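About Mastbridge

Mastbridge covers television drama, mostly the long-running kind that other sites gave up on years ago. Yetunde Sani started it after reading one too many "shock return" stories that were a press release with the adjectives left in.

We don't trust casting announcements much. A "major new role" can mean two episodes and a funeral. So we keep a list of what was promised and go back when the episodes have aired. The archive holds 1,711 episode reviews and 2,399 cast entries, and nearly 80 of those entries carry a note saying the actor left earlier than the publicity suggested.

Our longest running argument is over Vusum, the harbor hospital serial, which has announced its "darkest season yet" every March we've been watching. Admasu, the courtroom show, gets a kinder hearing from us, though we still don't believe the judge is gone for good.

We don't take set visits in exchange for coverage. We don't run spoilers in headlines. If a publicist tells you we're difficult, ask which show they work for.

Corrections go to Yetunde at the editorial desk. Please name the episode.
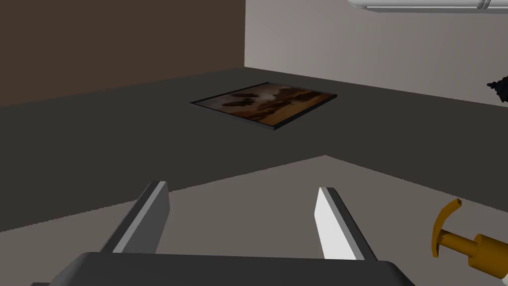 Image credit: Sumeck

Site text by Mastbridge. Reviews belong to the people who wrote them.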